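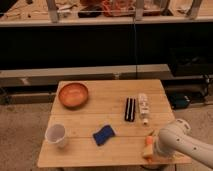 By Daiane Miranda
Posted 30 December 2025 in Property Care / Checklists

Vacant unit walk-through, with my comments

I manage the turnovers for a group of furnished rentals on Fullholm Street, and this is the list I use between tenants. The printed version is two pages of boxes with almost no explanation. People kept asking me what I meant by certain lines, so this one has the comments written in. Change the order to suit your building. I start at the front door and end at the water shutoff, and I do it in that order every time.

Mark each line OK, FIX, or CALL. OK means you tested it. FIX means you or the handyman can take care of it before move-in. CALL means a licensed person has to look at it, and the unit stays off the calendar until they do.

ENTRY AND HALL

[ ] Front door closes and latches without being pulled.
Let it go from half open. If there is a closer on it and the door stops short, adjust the closer before you touch the strike plate.

[ ] Deadbolt turns freely from inside, no key needed.
A double-keyed deadbolt on the only exit is a CALL for us, no exceptions. We found one in 2B in June that a tenant had put in on his own.

[ ] Strike plate screws tight and long enough to reach the framing.
Take one out and look. Short screws get replaced with three-inch ones.

[ ] Peephole clear, chain or latch solid.

[ ] Hall light works from every switch that controls it.
Both ends. Three-way switches get wired wrong more often than you would think, and the light works fine until you try it from the other end.

[ ] Floor transition strip flat and fastened.
Run your shoe across it sideways. If it catches, it is a FIX.

SMOKE AND CARBON MONOXIDE ALARMS

[ ] Smoke alarm in each bedroom, outside the bedrooms, and on each level.
Check your own local code. Ours asks for all three.

[ ] Press and hold the test button on each one.
If they are interconnected, have a second person stand at the far alarm and confirm that it sounded. Robel Mamo usually does this with me. Before he started I was running down the hall with my fingers in my ears and guessing.

[ ] Manufacture date on the back is less than ten years old.
You have to twist it off the base to see it. Write the date on the sheet. CO alarms often have a shorter life, so read the label on yours.

[ ] No paint, tape, or plastic on the cover.
Painters bag them and forget. I have found this in two units this year.

[ ] CO alarm outside the sleeping area if there is any gas appliance or attached garage.

KITCHEN

[ ] GFCI outlets trip and reset.
Use the test button first, then a plug-in tester. The button tells you the device trips. The tester tells you more, including an open ground or reversed wires. If the two don't agree, CALL.

[ ] Nothing plugged in behind the refrigerator except the refrigerator.

[ ] Range anti-tip bracket engaged.
Pull the top back edge of the stove gently toward you. It should stop almost right away. Edileuza Magalhães, who cleans for us, slides the ranges out to get behind them, and we agreed that she leaves a sticky note on the oven door when she has done it so I know to recheck the bracket.

[ ] All burners light or heat, all knobs return to off and stay there.
A knob that spins loose is a CALL on gas and a FIX on electric.

[ ] Hood filter clean, fan moves air.
Hold one square of tissue up to the filter. It should stay.

[ ] Fire extinguisher mounted, needle in the green, pin and seal in place.
Mounted near the way out of the kitchen, never over the stove. Ours are replaced after any discharge, even a short one.

[ ] Under the sink: no drips, no soft cabinet floor.
Fill the basin, pull the stopper, and watch the trap while it drains. Turning on the tap for a few seconds won't show you a slow leak. Press the cabinet floor with your thumb at the back corners.

[ ] Sponges, cloths, and half-used cleaners from the last tenant thrown out.
Never pour leftover cleaners together in the sink. Bleach and ammonia products make a gas that will put you in the hospital. Keep them in their own containers and take them to the county drop-off.

[ ] Hot water at the tap 120 degrees or less.
Let it run for three minutes and use a thermometer. If it reads high, turn the heater down, wait a few hours, and measure again. Write both readings on the sheet.

BATHROOM

[ ] GFCI as above.

[ ] Grab bars hold.
Put your weight on them. Two hundred pounds is the least I want a bar to take. I don't weigh that, so Robel does this one. Suction-cup bars get removed.

[ ] Toilet does not rock.
Straddle it and shift your hips. If it rocks, check the floor around it for softness before anyone just tightens the bolts.

[ ] Exhaust fan goes outdoors.
Once per building is enough for this, on a cold morning, looking at the outside wall. We learned that 3A was blowing into the attic. The insulation up there had to come out, and the whole job cost just under 3,000 dollars with the new duct.

[ ] Tub floor not slick, caulk whole.

BEDROOMS

[ ] At least one window opens fully without tools.
Open it all the way, let go, and see whether it stays. A sash that falls is a FIX and it goes to the top of the list. Painted-shut windows are a FIX too, and the unit is not rented until it is done.

[ ] Window guards, where fitted, release from inside.

[ ] Blinds cordless.
We pulled the last of the corded ones in June. If you still have any, take them down today.

[ ] Tall furniture anchored to studs.
Every dresser, every bookcase. Pull each one forward at the top. The Stuladska dressers we bought came with a plastic strap that I don't care for, and I swap it for a steel bracket. Elaine Dantas in the office thinks I am overdoing it. The brackets are cheap and they take me a few minutes each.

[ ] Bed frame bolts tight.
Keep the right hex key taped to the underside of the slats.

[ ] Lamp cords whole, plugs snug, bulbs no stronger than the socket label allows.

LIVING AREA

[ ] Tables and chairs don't wobble.
Lean on each corner of the table. Flip chairs over and tighten everything. Look for splinters along the edges of wood tops while you are down there.

[ ] No extension cords used as permanent wiring.
A power strip with a breaker is fine if it plugs straight into the wall. One strip plugged into another is a FIX on the spot.

[ ] Outlet plates uncracked, none warm.
Back of the hand. A warm plate with nothing plugged in is a CALL, and turn off that breaker before you leave.

[ ] Space heaters removed.
We don't supply them and we don't leave the ones tenants abandon. If the unit won't hold 70 degrees with the thermostat set to 70, the heating needs work.

[ ] Rugs have a pad or get taken up.

BALCONY AND STAIRS

[ ] Railing solid at the posts, not just in the middle.
Grab each post low down and push. The rail can feel stiff while the post base is rotten.

[ ] Gaps between balusters under four inches.

[ ] Handrail continuous top to bottom and easy to grip.

[ ] Tread edges visible, no loose carpet or nosing.

[ ] Stair light bright enough to see the bottom step.
Do this one after dark at least once a year. I did all of mine at midday for a long time and missed a dead fixture on the back stairs.

UTILITIES

[ ] Panel door opens, nothing stored in front of it.
Thirty-six inches clear. Brooms count.

[ ] Every breaker labeled, and the labels true.
Pick two at random and check them. If either one is wrong, redo the whole panel.

[ ] Water heater relief valve has a discharge pipe pointing down, not capped.
A capped pipe is a CALL that same day.

[ ] Dryer duct is metal, short, and clear of lint.
We pulled out a plastic one at 1C that was packed nearly full. Kieran Lambert did that job and now does all of our dryers every June.

[ ] Main water shutoff turns and is tagged.
Turn it off, open a tap, see the water stop, turn it back on slowly. A valve that hasn't moved in years may leak once you move it - do this when a plumber can be reached.

[ ] Emergency sheet posted inside a kitchen cabinet door.
Ours has the building address in large print, the unit number, the poison control line, the gas company, and my cell.

NOTES ON FILLING IT OUT

Use pen. Put a date and initials on every page, including the ones where everything is OK. Photos are useful but they don't replace the comment line, and "looks good" is not a comment.

Allow 50 minutes for a one-bedroom. If you are finished in half that, you skipped the windows or the sink.

A FIX that is still open from the last turnover becomes a CALL. I added that rule myself after the same loose stair nosing showed up on three sheets in a row with three different sets of initials - one of them mine.

We keep the sheets for as long as we manage the building. The old ones are in the office on paper, and the newer ones are scanned into Nudora by unit number. If you are looking for a unit and it isn't there, ask Elaine.

Filed under: Rental Upkeep, Home Safety, Printable Lists

Recent posts
Move-out day: keys, meters, and mail
Who to call when the boiler quits on a holiday
Winter prep for the outside faucets
Grout repairs at the Võ building
How we label a breaker panel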